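Old Dell tower, strip it or get it going again?

Forum > Hardware > Desktops and Repairs

Fernura
Posted 9 August 2024

Hi all, quick one before I head out. Picked up an old Dell tower from the Tritcombe clear-out, no drive in the deal, no keyboard, nothing. Want it as a dumb file box for the shed. Side's off and I've had a poke around. CPU is gone, so is the memory, so it needs both.

Questions
what do I check before spending any money on it
is the power supply worth trusting
do I leave the old cabling where it is or redo the lot

Not fussed about speed. Budget is 46 bucks all up, incl postage if I can swing it.

dabbas_bench
First thing, look at the socket pins. Torch, low angle, take your time. If one's bent the board's scrap unless you've got very steady hands. Second thing, caps. Any domed tops, walk away.

Fernura
ok lid's up on the socket. Haven't touched anything with fingers, promise
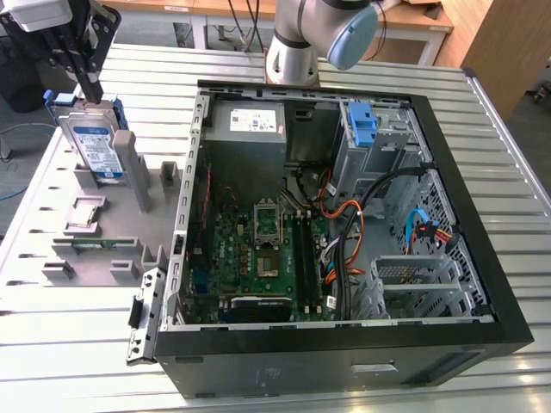 Green Dell board, socket empty in both of these

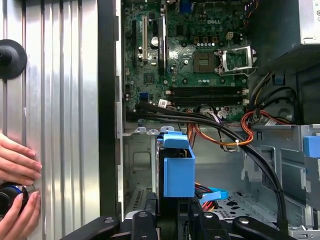

Lama Farah reckons the processor should be the last thing you buy. Get the exact model off the service tag, look up which chips that board takes, THEN go shopping. Bought the wrong one for mine last October and it's still in a drawer.

dabbas_bench
Agree with Lama on the model number. Don't agree on the order though. Test the power supply first, on its own, with a proper tester. Ten minutes. If it's dead you've saved yourself the rest.

And put the socket cover down when you're not working on it!! Dust and loose screws love an open socket.

Qusai Salameh
Gonna be the grump here. Is it worth it? By the time you've found a chip, two sticks and a drive you're past 46 and you've got a box that chews power all day. Furkusberg had refurbs with everything in them for not much more last time I looked. I'd strip this for screws and cables and recyle the rest.

Lama Farah
Chews power, come on. It's a shed box, he'll switch it on once a week. And a whole working case is a good thing to learn on.

Qusai Salameh
Mine was on all the time and I saw it on the bill, 24 hours a day adds up. Fair enough if it's weekends only.

Fernura
Weekends mostly yeah. Also I like fiddling with them so strip it for screws is a bit sad

Re cabling — leave or redo?

dabbas_bench
Leave the plugs alone till it boots. Then tidy. Power leads along the side of the case, keep them well off where the cooler fan's going to sit. Don't yank on the board power plug, press the clip and wiggle. Fresh thermal paste as well, a rice grain of it, and you'll need a cooler that fits that board's mounting. Ask before you order, Dell did odd things with those.

Lama Farah
+1 on the cooler. And swap the coin battery while you're in there, cheap as chips and saves you a wierd clock problem later.

Fernura
Righto. Tester first, then tag, then chip and cooler, battery whenever. Socket lid is down now. Will report back once I've borrowed a tester off my brother inlaw

Qusai Salameh
If it dies I'll take the case off you.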